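Wanted: people to help a robot arm cook nothing

Ollbridge shared workshop, back bench. Evenings from 6:30 p.m., through December.

We are building a robot arm at Ollbridge and teaching it to tidy a toy kitchen. The arm is called Sala. It has been at this for 37 evenings and is still not someone you would leave alone with a saucepan. We need four people to sit with it, drive it by hand, and put things back when it drops them.

The job is a shift of two hours. You move Sala through a small chore, such as block to sink or pot off the burner, then you reset the counter and do it again. We want 300 good runs before we let it try by itself. We have 48. You can do the math, and we would rather you did it after signing up.

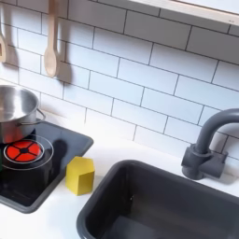
The kitchen. The burners are only a picture, so relax.

You don't need to know how to code. You do need patience, decent eyesight and a willingness to write "dropped it again" in a log without adding remarks. Iddrisu reads the log. If you can solder or tighten a bolt without stripping it, say so, as the wrist has opinions.

Pay is 27 dollars a shift, plus tea. The tea is from the real kitchen down the hall, and so is the only working microwave.
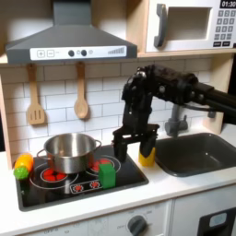
Posted by Sarita Uniyal, Ollbridge back bench

Small things are where we need the most practice. The fingers come down between the stove and the sink, with the pot on one side and the basin on the other, and there isn't much room for a change of heart. Past drivers have done well by going slower than seemed reasonable. Garg, our earlier arm, was built for speed and is now a lamp.

To apply, leave a note in the Vukesari box by the front door with your name, the evenings you can do, and the last thing you fixed. It's fine if it broke again. Iddrisu Dramani will call you in for a trial run, which takes half an hour, and you keep the tea either way.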